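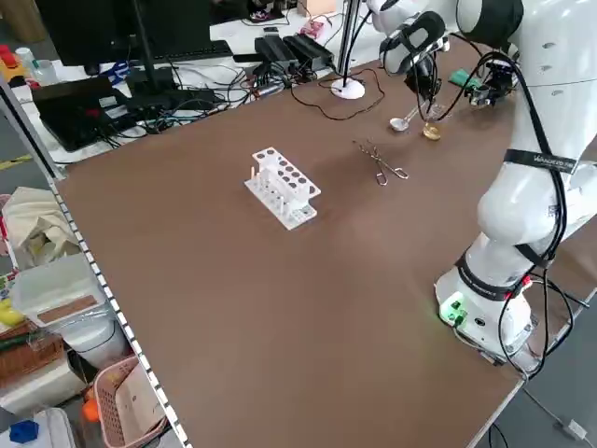
Photo: Wasine, Brinetport

I want to complain about the word "success." Specifically the one that gets written in green at the end of every run by the software that drives our robot arms, and which I believed for most of a summer.

We're a small outfit. Wasine has one bench in Brinetport where a pair of arms does the kind of kitchen-looking chemistry that used to take up my mornings: pick up a beaker, carry it over, tip some into another one, put it down, fetch the tongs, put the tongs back. I love these arms. I'll say that up front because the rest of this is going to sound like I don't. I wipe the tabletop for them. I've talked to them (everybody does, don't pretend).

In October one of them put a beaker down in the air. It carried it to the right part of the table, lowered it to what it thought was the surface, opened its fingers, and the beaker dropped the last bit, landed on its edge, thought about it, and went over. Yellow liquid everywhere, a towel's worth. The glass didn't even break. The arm went home to its resting pose, looking very pleased with itself, and the screen said success in green.

I laughed, I mopped, I ran it again and it was fine. And that's the part I'm writing about, because I didn't write it down. I had a spill, a machine doing something it plainly wasn't told to do, and I treated it like knocking over my own coffee.

It happened again a couple of weeks later, with a colleague standing close enough to get his sleeve in it. This time we pulled the logs. The record went back 1,726 runs, and the failure column was almost blank. There were the times somebody had hit the stop button, and there was one power cut. Everything else was a success, including both spills, including (we worked this out from the recordings) a whole string of runs where the gripper had nudged a beaker sideways, or clipped the rack on the way past, or let go early and gotten away with it.

So what was wrong? A cable. It's always a cable, and I'd like that printed on a mug.

The wrist camera on that arm has a wire running back along the links, and the wire is held on with strap bands, and over time one of the bands had crept. Each time the arm folded at the elbow the wire went tight, and each time it went tight it gave a little tug on the camera bracket. The bracket comes from Goossens and it's a perfectly decent bracket. It's held on with small screws, and small screws that get tugged a lot will back out. By the time we got a ruler on it, the place where the arm believed the fingertips were and the place where they really were had drifted 8 millimeters apart.
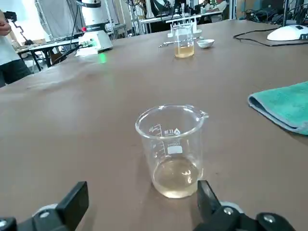 Eight doesn't sound like much. Try it with a glass of water over your keyboard. A 100 ml beaker is a narrow little thing and there's not a lot of room between the fingers to begin with, and if you come in off center you can still get a grip, just a bad one, low on one side. Bad grips hold most of the time. They hold right up until the pour, when the weight moves.

And here's where I get annoyed, mostly at myself but also at the way we all build these setups. The software we use, Drandeck, did everything we'd asked it to. We'd told it that a run was a success if the arm reached the last position and the gripper was open at the end. That's all! You could take the beaker away completely and the arm would mime the entire job, pouring nothing out of nothing, and collect its green word. I know because we tried it that afternoon, and I can't tell you how silly it felt to stand there watching it happen.

I've heard people say that this is a sensor problem and that the answer is more sensors. Put a scale under the beaker. Put force sensing in the fingers. Sure, we've since done some of that and I'm glad. But I don't buy it as the main answer, because we had plenty of information already. We had cameras. We had a person in the room for nearly every run. The trouble was that there wasn't anywhere for the person's information to go. If I saw the gripper brush the rack, my choices were to hit the stop (dramatic, ruins the run, people look up) or to say "huh" and go back to my laptop. I said "huh" for months.

Which brings me to the part where people who run these benches tend to disagree with me, and I've had this out with a few of them over lunch. They say a lab arm like ours is slow and light, it's handling some colored liquid, and if you make people fill in a form whenever it wobbles they'll quit using it. I get it. I hate forms. I once let a parking permit expire over one page of questions.

But the arm being light isn't the whole of it. Our bench isn't in a cage. People lean over it. People reach across to move the rack while the other arm is finishing, and yes, I've done that too, with my chin a good deal closer to an elbow joint than I'd let a visitor get. All of that casual leaning depends on the arm going where we think it's going. A machine that's lost track of its own fingertips has one foot out of that agreement, and the fact that it was holding something harmless on the day we found out is luck. I don't want to count luck as a safety feature.

And the liquid won't always be harmless, will it? That's the pitch for the whole business. We do the dull colored-water version first so that later on the machines can handle the stuff we'd like to keep off our hands. If we practice on the harmless version with our eyes half shut, we'll carry that over to the nasty version. I can't see why we'd suddenly become careful people on the day the bottles change. 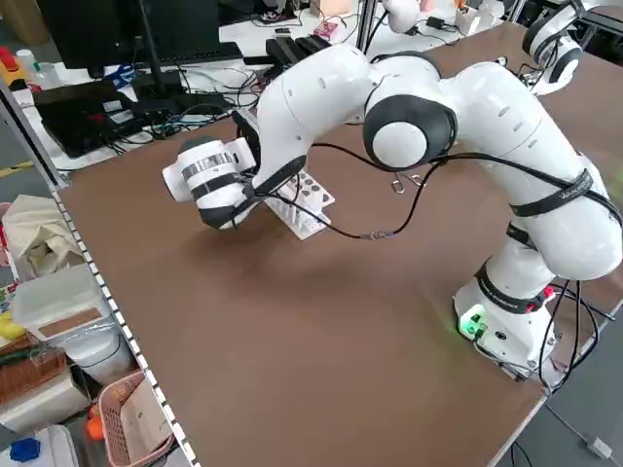

What I'd change

First, I'd make "success" hard to get. We rewrote ours so that a run ends as "finished," which is all the machine can really claim, and it stays that way until something else agrees: the scale, or a person who looked. It's a tiny change in wording and it changed how I read the screen. Finished makes me glance at the table. Success made me glance at lunch.

Second, I'd give the "huh" somewhere to go. Ours is a big cheap button that doesn't stop anything. You press it, the log gets a mark at that moment, and you can add a few words or leave it blank. It took me an evening to wire up. I was worried we'd all forget about it, and for the first few days we did, and then somebody used it for a cable slapping the tabletop and after that it caught on. I've pressed it for a funny noise. I've pressed it by accident with my elbow, and I left that one in.

Third - and this is so dull I'm embarrassed to spend a paragraph on it - look at the cables. Fold the arm all the way up by hand, with the power off, and watch what the wires do. Do they go tight? Does anything hang in a loop where a finger or a pair of tongs could catch it? Ours were a mess. We'd added a camera, then a second thing, then a longer wire for the first thing, and each bit got strapped on top of the last. We check it now every 10 runs, which I'm told is excessive. It takes less time than making tea.

I'd also stop quoting run counts at each other. There's a kind of bragging that goes on (I've done it, I did it in a talk!) where you say your bench did 1,000 runs without an incident. All I know now is that I did those runs without recording one. If you've got a log with no marks in it, I'd be very curious who was allowed to make the marks.

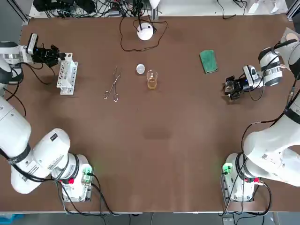 Both arms at the bench, the right one with a small piece of clear glass in its gripper. Photo: Wasine

I asked the folks at Drandeck whether they'd think about changing the default wording for everyone. They were nice about it. They said customers like to see a clear result at the end of a run, and I'm sure that's true, I was one of those customers and I liked it a lot. They did say they'd look at adding an "unconfirmed" state, and I hope they will, although I'd bet it ends up three menus deep and switched off.

Goossens, for their part, suggested thread lock on the bracket screws. We've done that. I've also put a dab of nail polish across each screw head and onto the bracket, so that if one starts to turn, the line splits and you can see it from a chair. It's a bright coral color and it looks ridiculous on a serious piece of equipment. A visitor asked me about it last month and got a much longer answer than he wanted.

The huh button had a mark in it this morning, by the way. No words, just a press, a few minutes after nine. I'm going to go pull up the recording and see what that was.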